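Lecture 9: When the Arm Thinks It Did It

Reading: the Gostetti fault report, sections 2 and 3. Skip section 1, which is mostly a letter of apology.

The failure we care about today is the silent drop. On the Bokeo bench task (bowls into the dish rack), the arm lost its grip, carried nothing across the table with great care, let go of nothing over the rack, and logged a success. It did this 240 times in 887 runs. The log was very pleased with itself.

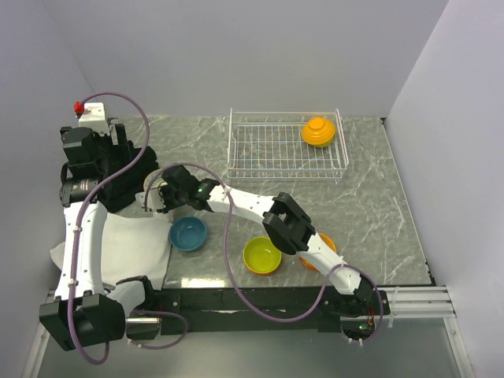
Sollance Institute -- Department of Mechatronics, Bench Robotics Group

Bowls are a mean test object. The rim is thin, the side curves away, and a grip that holds on the blue one can slide on the yellow. With two arms sharing one table, a dropped bowl is also a new obstacle that neither planner knows about.

Cause: the controller checked that the fingers had closed. It never checked that they had closed on something. Fully shut counted as a firm grip, so the emptier the hand, the better the score.

Vasylenko's fix is two lines long. If finger width falls below the minimum, stop and flag it. Then check again before release. Silent drops went down to six in the next 314 runs, and those six are your homework.

Before lab: walk the purple cable on each arm by hand, power off. A snagged loop can look just like a grip fault in the data -- ask last year's group, who spent most of September on one.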